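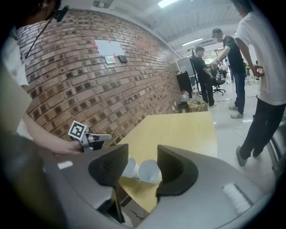 Why does Drado give a bad left-to-right gripper transform when both hands are moving, and a good one when they are still?

The two camera streams are stamped on different clocks, and the fusion step was pairing frames by index. With the hands still, a few frames of slip cost nothing. With the hands moving, the left pose is compared with a right pose from a different moment, and the error grows with hand speed.

Notebook, Clularham room, January. Carried on from the last entry on the paper cup task.

Start of the morning: pulled the latest Drado branch and reran the whole cup set with no changes, so there is a baseline to argue with. 104 episodes in. 19 rejected by the consistency check, all on relative pose, none on dropped frames. I had expected a mix. Went through the rejects by hand in the viewer and in each one the left track looks fine on its own, and so does the right. They only disagree when put together.

Tried the obvious thing first and loosened the threshold. The rejects go away and the training data gets worse, with fingers closing in mid-air beside the cup on replay. Put it back.

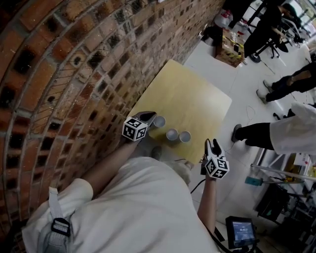
The second attempt was to pair by timestamp and interpolate the right pose to the left camera's time. Linear on position, slerp on rotation. This needs one offset per episode, which I now estimate by cross-correlating the angular speed of each gripper from its own track against the speed of its marker cube as seen from the head view. The peak is sharp if the operator moves both hands in the first few seconds. If they hold still and wait for the start call, it is flat and the estimate wanders.

Offset on the worst episode came out at 48 ms. Longest episode is 3,601 frames and the offset at the end matches the one at the start, so I am treating drift as zero for now. Not checked on the other long ones.

Still open before the next run:

1. Write the offset into the episode header and stop recomputing it on every load. The loader already has a spare field.

2. Fail loudly on a flat peak. At present it picks the highest sample and says nothing.

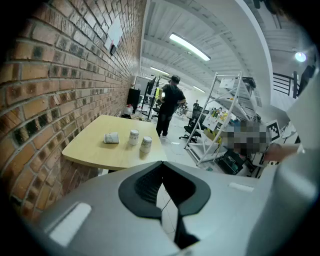
Marker detection

Separate problem, noted here so it is not lost. The detector on the wide views uses the old lens model, which is fine in the middle and poor towards the rim. Straight edges out there stay bent after undistortion and the corner refinement then walks off the marker. Switched to the fisheye model and masked the outer ring. Fewer detections overall, but the ones we keep have sane corners. I would like to compare this with detecting on the raw view and undistorting only the corner points, which ought to be quicker too.

Also found that the ID filter was letting any marker in the dictionary through. A fixed marker in the room can then be taken for a gripper cube when the cube is turned away. There is now a list of allowed IDs per rig in the config. Old configs without the list will give a warning and carry on as before. 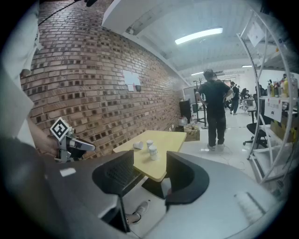 Cup task, left gripper's marker cube in view. One cup on its side, two upright.

Pultow side: the planner takes the fused poses as they are and has no idea of their quality. Asked for a covariance input some time ago and the stub is there, but it is not wired to anything. I will fill it from the interpolation gap first, as that number is already to hand.

Reprocessing with the new pairing is queued for tonight under the Yusuf job name. Old outputs kept beside the new ones, do not delete either until the reject lists have been compared.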